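Equipment > Planning > Laundry Handling > Gallery

September
By the Molgate equipment desk

Molgate is budgeting for one two-armed legged unit to work the laundry room at the Casholm site. The gallery goes with the purchase request and covers the loading task, which sets most of the specification. Quotes are in from Rater and Echevarría. Both price the hands separately from the body, and the request should do the same.

Loading position. The right hand holds the open box by its rim in front of the drum, with the door swung wide. Three dark garments take up most of the box. Floor area in front of each machine must be kept clear to the full swing of the door plus the depth of the box.
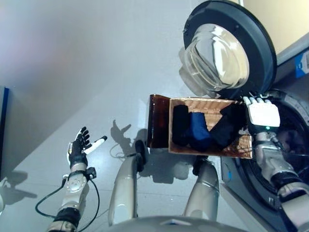 Echevarría replied that the hands should be budgeted as a consumable, with a spare pair ordered alongside the first unit, and that a service contract covering only the arms and legs would leave the site short within the first year. The reply also asked for the door height and drum diameter of every machine before a final price is given.

The spare pair has been added as its own line. Lead time for hands is quoted at 28 days, against 8 weeks for the complete unit, so both orders should be placed together.

Planning figures for the Casholm room:
Loads per month, all machines: 656
Clear floor depth to be marked at each machine: more than 200 cm
Service contract: priced per year, hands excluded

Still open: whether the existing front loaders stay. Replacing them with a single model would shorten setup, as the door and gasket would be the same at every station, but it moves the cost into the building budget. Rater has been asked to price both cases. Drum measurements go to both suppliers with the next revision of the request.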